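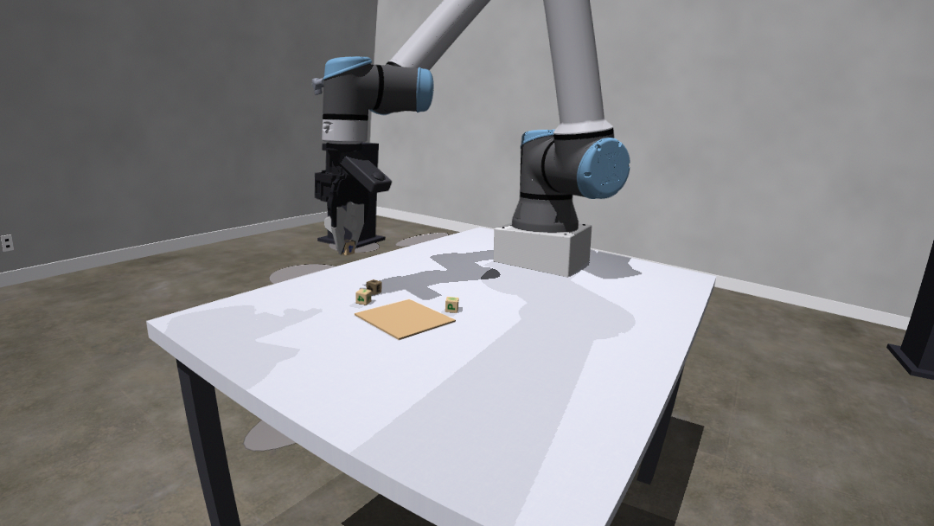 My question is about the refund terms on a used-furniture subscription, and whether I'm being fobbed off. I've been renting home office stuff from Zakier, and the main item is a plain white rectangular table with dark legs, the kind you see in every waiting room in the country. After eleven months they sent me a letter saying I can "graduate to ownership" if I pay a final balance of $339. I added up what I've paid so far and it comes to $1171. I'm no accountant, but that seems like a lot of money for a flat top, a set of legs, a chair and a lamp.

Home office > Renting and leasing > Contracts and disputes

The letter calls the $339 a "loyalty price." It also says that if I don't take the offer, I have to return everything in "showroom condition" or lose my deposit. I read the contract twice and can't find the words showroom condition anywhere in it. What I can find is "fair wear accepted," with no definition of what fair wear is. When I called, the person on the phone said small scratches on the top would count as damage. Then she said they might not. Then she offered to put me through to the ownership team, who wanted to talk about a longer plan for a bigger desk.
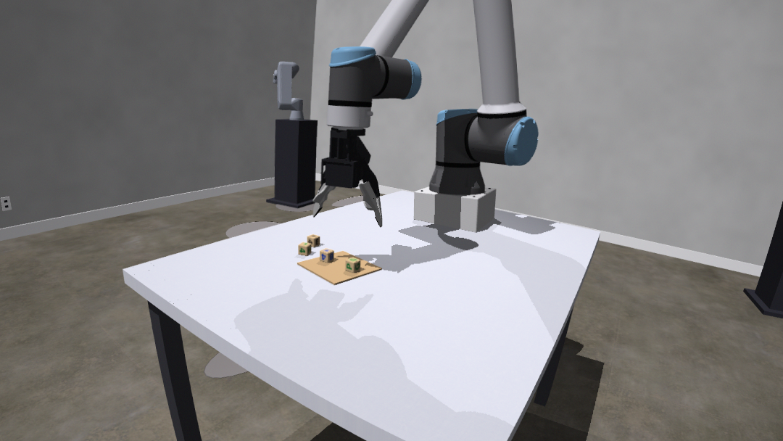

I asked for the condition rules in writing and got the same letter again with a new date on it, Wed 14 March. They want an answer within 5 days of that. Has anybody returned things to this company and gotten the whole deposit back? Please don't tell me I should have bought a table in the first place. My sister has that covered.

Posted by Princess Dalisay

Renato Manalastas

I went through this with a different outfit, Woltari, so take it for what it's worth. A lot of these letters are written to make you feel the clock running. Look at your contract and see whether it says anything about a deadline for the buyout. Mine didn't. The deadline was only in the letter, and when I let it go by, the same "final" offer showed up the next month with a friendlier heading.

On the wear thing, the contract is what you agreed to, and a letter that comes later can't normally add a tougher standard unless the contract lets them change the terms. Check for that. It's usually a dull sentence near the end about "reasonable updates to our policies." If it's there, they'll point to it, and you can argue over what reasonable means. I would argue. If it isn't there, write back and quote "fair wear accepted" at them word for word.

What I would do this week:

Take photos of everything in daylight. Top, edges, legs, underneath. Then take close ones of any mark and put a coin next to it for size.

Find whatever you signed on delivery. If they listed scratches that were already there, you want that sheet. If they delivered used furniture and didn't list anything, ask them how they know which scratches are yours. I never got an answer to that one.

Stop calling. Email only. If they call you, write down what they said and send it back to them in an email that starts "To confirm our conversation." The lady who told you two different things about scratches did you a favor, but only if there's a record of it.

Don't return anything without a signed receipt from the driver. The driver will say he doesn't have receipts. Print your own with a line for his name and have a pen ready.

I got back all but $20 of my deposit. They called the $20 "handling." I let it go and I'm still a little annoyed that I did.

Vilhjálmur Kjærgaard

just pay it. $339 is not worth the stress and you get to keep the chair. these companies always win

Arnel Ambrosio

I don't agree with the post above. They don't always win, they win when people get tired, and a letter with a short deadline is a pretty good way to make people tired.

Before you decide anything, look up what the same kind of set sells for secondhand in your town. Forget what Zakier says it was worth new. I don't trust those "retail value" numbers at all. When I was renting from Matlala the paperwork put my whole living room at $2236, and I found the same sofa and shelves in a local listing for a fraction of that, with the seller offering to help carry. If you can replace the lot for less than $339, the loyalty price is a bad price and you can stop thinking about it. Your deposit matters too, and you didn't say how much it is. If the deposit is small, giving up the furniture and fighting over it may take more of your time than it pays. If it's big, fight.

One thing Renato left out. Check whether the monthly payments keep going while you and they argue. With mine they did, and the cancellation only counted from the day the truck came, which they then couldn't schedule for three weeks. I sent them an email offering them two pickup dates and saying I considered the rental over after the second. They grumbled and refunded the extra month. I can't promise that works where you live. Your state's consumer protection office can tell you, and it costs nothing to ask them.

Also read the buyout wording slowly. Does the $339 cover every item or "the primary item"? I've seen both.

Princess Dalisay

It says "primary item." I hadn't noticed. So that's $339 for the table and they want the chair and the lamp back. Emailing them tonight. Deposit is $150, for whoever asked.

We use cookies to remember your settings and to measure traffic. Accept all / Manage choices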